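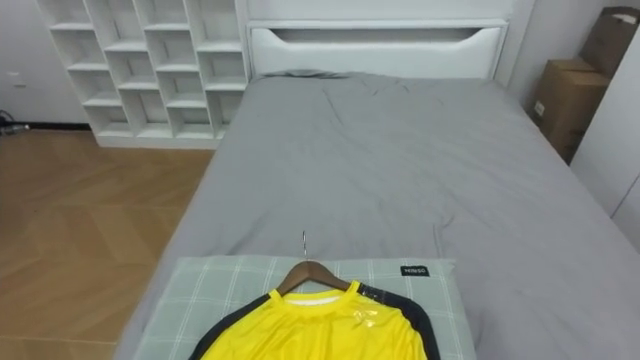
Guest Room and Linen Services: Frequently Asked Questions

Silletti Residence, Lukumay Campus
Last revised November 6, 2018

How often is bed linen changed?
Linen is changed every 6 nights. Guests staying for a shorter period receive fresh linen on arrival only. An additional change may be requested at the front office and is charged to the room account.

May I bring my own pillow or bedding?
Yes. Personal pillows, blankets and covers are permitted in all rooms. Please tell the front office so that these items are kept apart from residence linen on changing days. The residence does not launder personal bedding.

Are clothes hangers provided?
Each closet is supplied with hangers at check-in. Further hangers may be collected from the linen room on the ground floor.

What size are the beds?
Bed sizes differ between the Ulevora and Flirnura wings. The size is stated on the booking confirmation. Requests for a different bed must reach the front office before arrival.

Can I store belongings between stays?
Storage is offered to returning guests during February only. Each item must carry a tag showing the guest's name and booking number. Food, liquids and electrical heaters are not accepted.
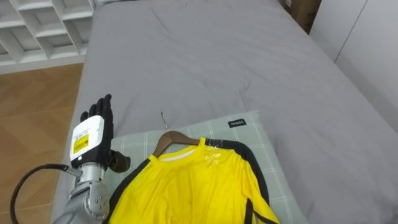 LAUNDRY AND CLOTHING

Where can I wash my clothes?
Guest laundry is located in Room 718 and is open to all registered guests. Machines accept the room card. Detergent is not supplied.

What happens to clothing left in a room after checkout?
Clothing is bagged, labeled with the room number and sent to the linen room. Guests may claim it in person or ask for it to be mailed at their own expense. Unclaimed clothing is donated at the end of the term.

Is there an ironing service?
No. An iron and board may be borrowed from the front office and must be returned the same day.

Whom should I contact about a missing item?
Please write to Njoroge Makokha, Residence Services, or call extension 2713. Include your room number and your checkout date.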